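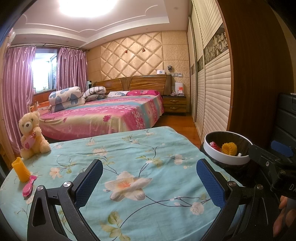 Issue 31 | Machines at Home

The Case for Dithering

A robotics group taught its machines to tidy a bedroom, then went back and put in all the hesitating it had taken out

There is a moment in picking up after other people when the hand stops. It has gone out over the bed or the dresser, fingers open, and it hangs there while its owner decides whether the thing underneath is trash, treasure or somebody's science project. Then the hand goes down, or it goes somewhere else.

Robot people have known about this moment for years, chiefly as something to delete. When a machine learns to do chores by copying a person, every second of the person dithering is a second the machine may copy, and a machine that dithers looks broken. So the dithering gets cut. There are tools for it. You set a threshold, press a button, and out comes a crisp little performance by someone who apparently never wondered about anything in their life.

The group at Isard, which works on household manipulation and has the lint to prove it, spent a long spring pressing that button. Its newest paper is a polite account of why it stopped.

Borrowed hands

The Isard approach starts without a robot in the room. A person holds a gripper in each hand, 2 in all, and does the chore with those. The grippers have black jaws and blue textured pads, and a camera goes along for the ride. Whatever the person does in the way of reaching, pinching, missing and trying again is recorded from very nearly the point of view a robot would have if it were doing the job itself.

This is a good deal cheaper than driving a robot arm by remote control, and it gets you into rooms that a robot arm on a steel base would have trouble entering. Real bedrooms have things in them. A teddy bear is holding a heart and is plainly supposed to stay put. A pink brush-shaped item lies a short reach from something yellow and ridged, and only one of these has a close cousin in the trash bin. The cloth they sit on is printed with flowers, each of which, to a camera with no upbringing, is a perfectly good candidate for picking up.

"People think the gripping is the hard part," the paper's lead author told me on a call that began at 7 a.m., for reasons to do with her building's air conditioning. "The gripping is fine. We're okay at gripping. The hard part is what not to grip."

Anyone who has watched a demonstration of household robots will recognize the problem. The machine approaches a table on which there is one cup. It picks up the cup. Everyone claps. Put the cup among a week's worth of life and the machine will reach out with the same confidence and come back with the remote control.

What the button removed

The group's first model was trained in the standard way, on recordings with the pauses trimmed. It moved beautifully. It also had a habit, when two objects were close together, of heading for the space in between and closing on air. The researchers called this "the handshake." They tried more recordings. They tried better lighting. They tried, for a discouraging couple of weeks, a different kind of tape.

The clue came from a new annotator who had been given untrimmed footage by mistake. Her job was to mark the start and end of each grasp, and she kept leaving notes that made no sense to her colleagues. One said: "Goes to the left one, changes mind." Nobody else had seen anyone change their mind. In the files they were looking at, the change of mind had been edited down to a sort of twitch.

Seen whole, the hesitations had a shape. The gripper would open wide and slow down. It would drift a short way toward one object and then the other, and the drift got smaller as the person settled on a choice. The view shifted, too. People lean when they are unsure, and a gripper held in front of a leaning person shows you the same clutter from a slightly new angle, often the angle that gives away which edge belongs to what. The trimming tool had been throwing out the most useful looking of the whole session, on the grounds that nothing was being accomplished.

So the group built a second data set out of the same recordings, with the pauses restored. Software called Raver, written in-house and named by someone who has since declined to explain, goes through each recording and tags the stretches where the open gripper slows and wanders. The tags separate hovering from plain idleness. A person waiting for a phone to stop ringing looks quite different, in the motion data, from a person trying to decide about a sock.

The model trained on the tagged set is called Painemal. During training it has to predict two things at once: what the gripper does next, and whether the person holding it has made up their mind. In use, the second prediction acts as a brake. If Painemal reckons that a person would still be making up their mind, it is allowed to hover, lean the wrist, take another look and commit later. It is not allowed to do this forever. After a fixed spell of contemplation it must either act or back off and leave the object alone, a rule I would like to see extended to restaurant menus.

Skadodance

You cannot test this sort of thing on a table with one cup. The group needed clutter, and it needed the same clutter for both models, so it devised a routine it calls Skadodance. A soft surface gets a patterned cover. Onto it goes a mix of things to be thrown out and things to be left alone, with a bin off to the side. The robot has to deal with the former and ignore the latter, print included. Then everything is put back, and the other model gets its turn.

Resetting the layout is the tedious part. Soft toys slump. Fabric wrinkles, and a wrinkle is a shadow, and a shadow can look like an object. The team works from overlays on a tablet, nudging things until the live view lines up with the saved one. The lead author describes it as interior decorating under oath.

Each model got 100 attempts. An attempt counted only if the target ended up in the bin and everything else was left where it lay. The model trained on trimmed recordings managed 31. Painemal managed 60.

Two things need saying about that. The first is that 60 out of 100 would get a teenager grounded. The second is that the two models learned from the same people doing the same chores in the same recordings, and the architecture was otherwise identical. The gap comes down to what was kept and how it was labeled.

The failures are instructive. Painemal's most common error is to hover, think it over and retire with dignity, leaving a wrapper where it was. The trimmed model's most common error is to grab the wrong thing with total conviction. Scored by a strict rule these are both zeros. If you own a teddy bear, you may have views.

The objections

Not everyone is charmed. A reviewer of the paper, whose remarks the group has published alongside it, wanted to know whether the pauses mattered in themselves or merely gave the model more frames to chew on. It's a reasonable question, and the group ran a control: same amount of extra footage, taken from smooth stretches of motion. That version did a little better than the trimmed model and nowhere near as well as Painemal. The reviewer accepted this and asked for a longer discussion of limitations, as reviewers will.

The limitations are real enough. The hesitation of a careful person differs from the hesitation of a person who is bored, and Raver does not try very hard to tell them apart. Some of the people doing the recordings hardly pause at all. They know exactly what trash is and they go and get it, and the model learns almost nothing from them about doubt. The group has started wondering whether it ought to recruit worse decision-makers. There is also the matter of speed. Painemal is slow. On a crowded surface it spends a good part of its time leaning this way and that, and the group's attempts to hurry it along have so far brought back the handshake.

Next come harder objects, among them clear plastic wrapping, which the present model treats as a rumor. The group also wants to try drawers, where the looking has to be done before you know what there is to look at. A second round of recording starts in August, this time with the trimming tool uninstalled from the lab machines. Two people have already asked for it back. They use it for their vacation videos.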